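Two-handed fine manipulation (desk-craft tasks)

Two-handed fine manipulation is the bit of robotics I keep coming back to, so I've given it its own entry here. It covers jobs where both hands work on one small, floppy thing at once - tissue, thread, foil, paper. The version I know best is the Livholm method, which we've been running on a humanoid at our lab in Illano.

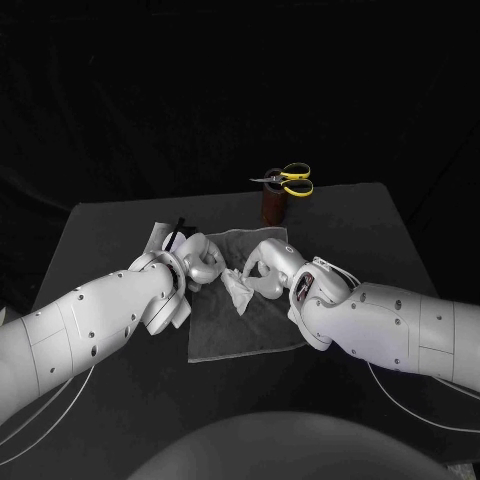

The setup is pretty plain. A dark tabletop, a black curtain behind it, and a grey towel in the middle so the fingertips have a bit of give underneath them. The arms come in from either side and most of the action happens in a patch no bigger than your palm. Soft stuff is a pain because it changes shape the moment you touch it, and whatever one hand does gets passed straight along to the other!

Under Livholm, an operator demonstrates the task and the policy learns both hands together, as one long set of joint targets. Older work (Iturra is the one people cite) trained each hand separately and synced them with a timer. That's fine for boxes, hopeless for tissue. We recorded 400 demonstrations per task, across seven tasks.
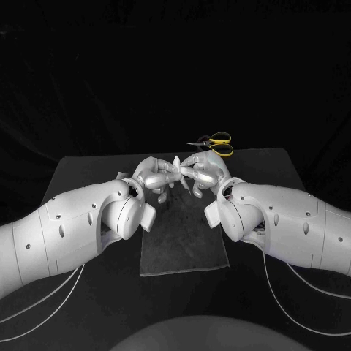

Tools and uneven surfaces

Things get harder once a tool comes into it. One hand has to steady the work with a fingertip while the other manages a long thin shaft, and the far end of that shaft swings a lot for a tiny turn of the wrist. We added Plisero, a small correction module that nudges the wrist angle 50 times a second, and it helped more than I'd expected.

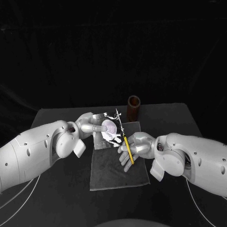

Crumpled foil is my favourite base layer for this, by the way. It gives every trial a different bumpy surface, so the policy can't just memorise a height and coast on it. It does throw glare at the cameras, though, and we still lose about one run in ten to that.

Thread is the other open problem. It hardly shows up against a busy background and weighs next to nothing, so finger force readings tell you very little. 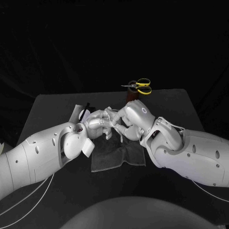 My own hunch is that better fingertip sensing will do more here than extra demonstrations. The thread results levelled off well before we'd used the full set, and the next round will use the same seven tasks with new fingertips on both hands.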